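Keeping a three-lane can rack filled

When we first put drinks out for visitors I simply lined them up on a shelf, and by mid-afternoon it was a muddle. A lane rack cured that, and filling one is a pleasant little job once you have the knack.

Start by giving the rack a wipe and setting it down somewhere flat, with the lip towards whoever will be helping themselves. 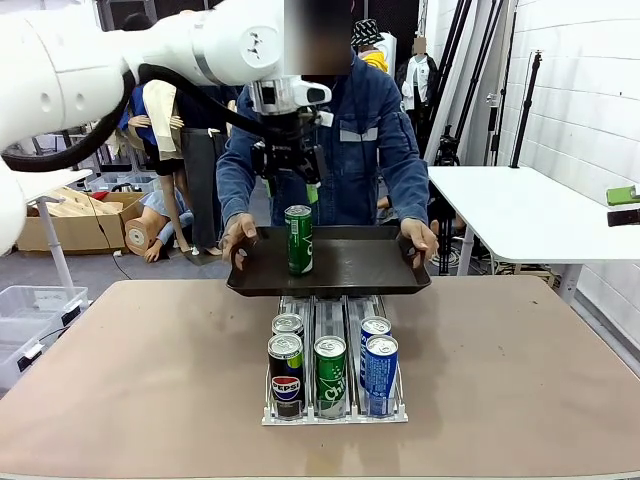

Decide what goes in each lane before you open the new box. I like one drink to a lane, though you needn't be strict: ours has a Pepsi at the front on the left with a different can behind it, and the blue cans have the right lane to themselves. Bring the refills over on a tray and keep the ring-pulls facing up.

Load from the back, so the older cans stay at the front and get drunk first. Lower each one in gently and let go only when it's standing square. 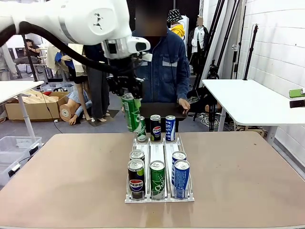
If a can leans, slide it forward until it meets its neighbour. Top up little and often, and do have a look at the dates while you're there (I found one in January that was well past its best!).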